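To: members of the Skundano list
Subject: Re: Parish map reprint, subscriptions

Members are advised that the reprint of the 1576 parish map will proceed with the Bastora press. 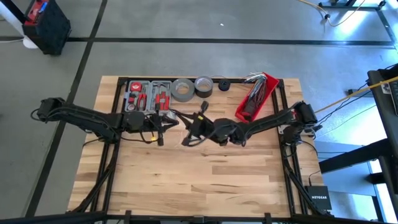 Bastora, April

The society has received 127 subscriptions. Copies will be posted folded unless a tube has been requested in writing. An earlier message to this list is repeated for reference:

> The Grímsdóttir edition is out of print and
> the society holds no further stock. Members
> who wish to subscribe to a reprint should
> write before the end of the month.

Names for the printed list of subscribers must reach the office by noon on the closing day.
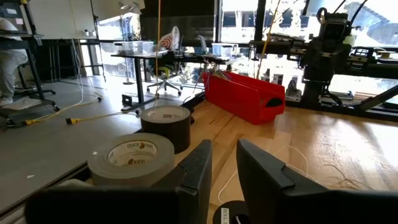 May a subscriber order a second copy?

Each subscriber may order up to two, and the second is charged at the full price.

Office of the Society
Skundano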